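How to Submit a Short Story to a Magazine

Sending a story out is mostly clerical work. The writing is the hard part, and by this point it should be finished. What follows is the routine I use for every submission, from the last read-through to the day the answer arrives. It applies to print magazines and online ones, and to most anthologies with an open call.

Before you start

You need a finished story, a plain email address with your name in it, and a place to keep records. A spreadsheet is fine. So is a notebook, if you will open it.

Put the story away for a couple of weeks and then read it aloud once, all the way through, without stopping to fix anything. Mark the places where you stumble. Go back and fix those places, check the spelling of your characters' names, and stop. I held on to a story called "The Borklow Ferry" from one December to the next, changing commas, and the version that sold was close to the one I started with.

Step 1. Pick the market

Read at least one recent issue before you send anything. Sample stories on a magazine's website will do if you can't get a copy. You are looking for length, tone and how strange they are willing to get. A quiet story about a widower will have a hard time at a magazine that runs a body on every first page.

Then read the guidelines from top to bottom. Write down the word limits, the pay, the rights they want, whether they take simultaneous submissions, and the dates they are open. Guidelines change, so read them again on the day you submit.

Step 2. Format the manuscript

Unless the guidelines say otherwise, use standard manuscript format:

Twelve-point type in a plain serif font, black on white.

Double spacing, with one-inch margins on all sides.

Your name, mailing address and email at the top left of page one. The word count goes at the top right.

The title centered, partway down the first page, with your byline under it.

A header on every later page with your last name, one or two words of the title, and the page number. For example: Laxdal / FERRY / 2.

A centered # for a scene break. Don't rely on a blank line, which can vanish when the file is converted.

Some magazines read blind. For those, take your name off the first page, out of the header, and out of the file properties as well. People forget the last one.

Round the word count to the nearest hundred for a longer story. For flash, give the exact number. If the limit is 900 words, a story of 908 is over the limit.

I do the formatting in one sitting, with the phone in another room.
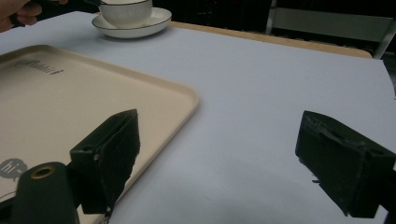
Step 3. Write the cover letter

Keep it short. The editor wants to know the title, the length, and where you have been published before, if anywhere. Don't summarize the plot and don't explain the theme. Mine looks like this:

Dear Relu Ardeleanu,

Please consider "The Dunne Inheritance," a mystery of 3,200 words, for Plilness. My fiction has appeared in Dalley. This story is unpublished and is not under consideration elsewhere.

Thank you for your time.

Preben Laxdal

If you have no credits, leave that sentence out. If you can't find the editor's name, "Dear Editors" is fine.

Step 4. Send it and write it down

Check the file type they ask for, attach the right draft – open the attachment and look – and send. Then record the title, the market, the date sent, and the date after which you may ask about it. Most guidelines give a response time. If the time has passed, wait another two weeks and send a two-line query with the title and submission date.

Step 5. Deal with the answer

A form rejection needs no reply. Log it and send the story to the next market on your list, the same day if you can. A personal note is worth keeping, and if it says to send more, send more.

An acceptance will come with a contract or be followed by one. Read it before you sign. Look for which rights they are buying, how long any exclusive period lasts, and when they pay. If you sent the story to other magazines, withdraw it from them right away.

Last updated Sun 21 April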